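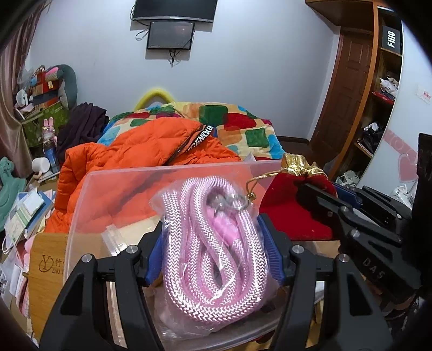
The lead that costs more than the walk

Pet shops used to sell three kinds of dog lead: short, long and chewed. The Brillora catalogue now runs to 30 pages of them, and I have read every one. There are leads for mornings. There are leads for "mindful strolling". The dearest, made by Michalski, would pay for a decent pair of boots for the person on the other end.

The claims are what bother me. Hadia says its braided range "reduces pulling by spreading tension evenly". I asked how this had been tested and was sent a survey of 21 owners, all of whom had bought the lead and all of whom liked it. No dogs were measured pulling anything.

Grażyna Sadowski has trained dogs for most of her working life and keeps a drawer of gifts from hopeful firms. "A dog pulls if pulling gets him to the tree," she told me. "He hasn't read the label."

She does care about some things. The clip should close fully and be easy to work with cold fingers. The handle shouldn't cut into the palm. Length matters near roads. Colour she leaves to the owner, and she thinks thick rope is a nuisance for a small dog, who has to carry the weight of it from the neck.

Staleo, to be fair, promises very little. Its leaflet says the lead has been opened and shut 1000 times on a test bench, which is at least a thing somebody could check. I asked to see the results in December and am still waiting for them.

Meanwhile my own dog goes out on a plain webbing lead bought from a market stall years ago. He pulls like a tractor.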